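Two-arm cell rules – FAQ
Questions to Dorota Olszewski or Rupert Auer. Updated 2024-04-07.

Who can start a run?
Anyone signed off at Ultilbridge. Sign-off lasts until June, then redo it.

Do I log every run?
Yes. Even the aborted ones. Run number, bag type, your initials. Last one in the old book was 1063 – start from there.

Hands in while the arms are holding something?
No. Stop first, wait, then reach. Green ring is not permision to reach in.

Cables?
Check slack before each shift. Nothing pinched, nothing under the bag.

What about soft items, bags etc?
One bag at a time, flat side down. Clear the table in front. Watch the straps – loose loops catch on fingers. Pull slow if both arms have fabric.

What do I do with blurry wrist camera views?
Keep them, mark them as motion. Dont delete.
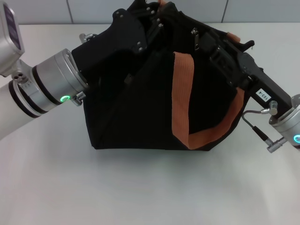
Bag handling, then a wrist view with motion blur.
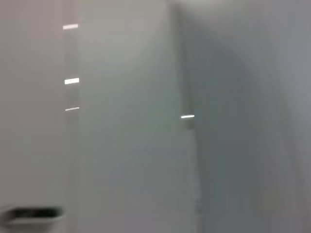

Who do I call if an arm faults?
Marlies Brunner, ext. 57. Leave the bag where it is.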